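WARKODOW, August. A camouflage cloth in orange, black and gray is the latest thing Fuda wants people to pay extra for, and the pitch rests on how it folds.

The company says the print hides creases and stains, and that the fabric squares up in 6 seconds on a bare table. It has made a first run of 1,000 and priced them well above the plain version.

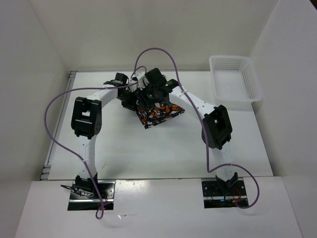

Konrad Żak, who runs the housewares counter at Butkienė, has ordered four. "I'll see if they move," he said. "People ask me what a cloth soaks up. They don't ask how it folds."

Fuda's figures come from its own tests, 151 of them by its count. It hasn't said how many cloths were used, how often they were washed first, or who held the stopwatch. A request for the wash results got a one-page flyer in return.

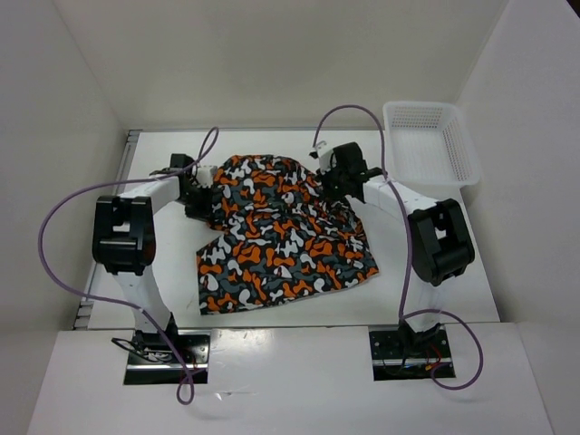 *The orange, black and gray print on a white work surface, with creases toward the right side.*

Aigars Raudsepp, product manager at Fuda, said the seams do most of the work. He described them as a guide for the fold and said they would "hold up for years." The cloth went on sale this month.
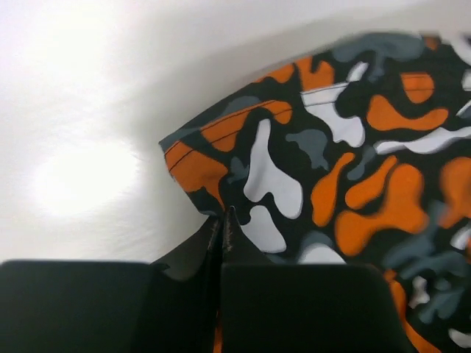 ## Price and availability

Brirnley will carry the cloth from its Warkodow store only. Fuda wouldn't give a price for a second run, or say if there will be one. Returns are accepted unwashed, which rules out the one test most buyers would want to try.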